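**1/** I moved to Grikdale in June and I have now lived 5 weeks with very hard water. Some notes for other people who come from a soft-water town, as I do.

**2/** The kettle was the first surprise. After three days there were white flakes in my tea. My neighbour Philomena Brennan told me to boil it with white vinegar, then rinse twice. I rinsed once. Please rinse twice.

**3/** Soap makes almost no foam. I thought I had bought a bad one. Hay fever does not wait for good soap either, so this month there are tissues in every room. 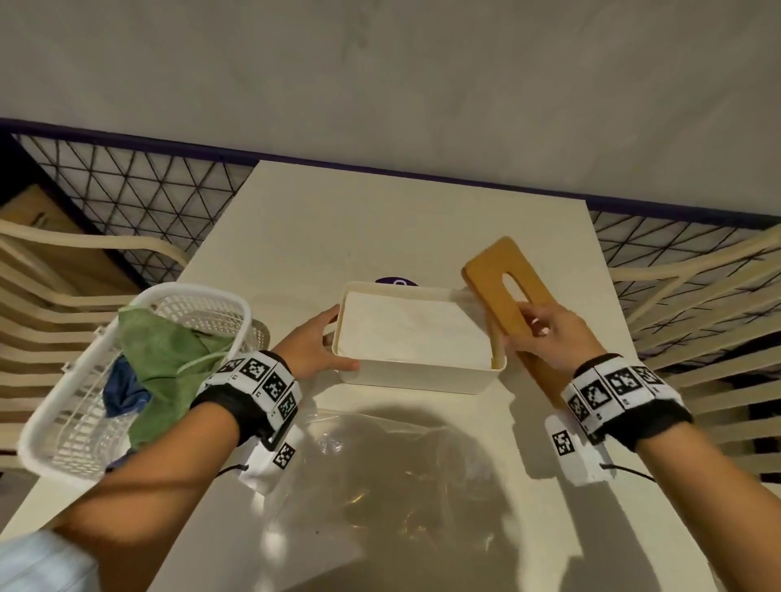 **4/** Washing powder: read the back of the packet. Mine gives a larger dose for hard water, and I had used the small one for weeks. The shirts felt like cardboard.

**5/** Towels suffer most. I now leave out the softener and put half a cup of vinegar in the drawer. Eugénie Pruvost, a friend from my old town, also shakes each towel well before she hangs it. I was doubtful, but mine are better since I copy her.
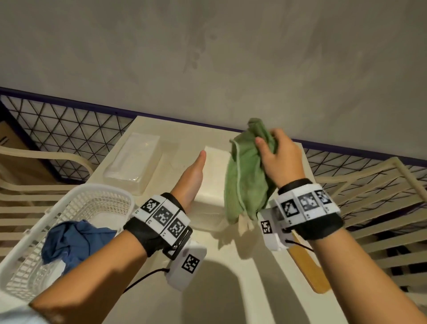

*The green one, at the sink.*

**6/** The shower head I unscrew every second Sunday and leave in a bowl for 90 minutes. It looks dreadful when it goes in.

**7/** Still unsolved: the glass door of the shower. Mwangi Obura recommends a rubber blade after each use. I have bought one and I forget it every morning. If you have a method for lazy people, please write it under this post.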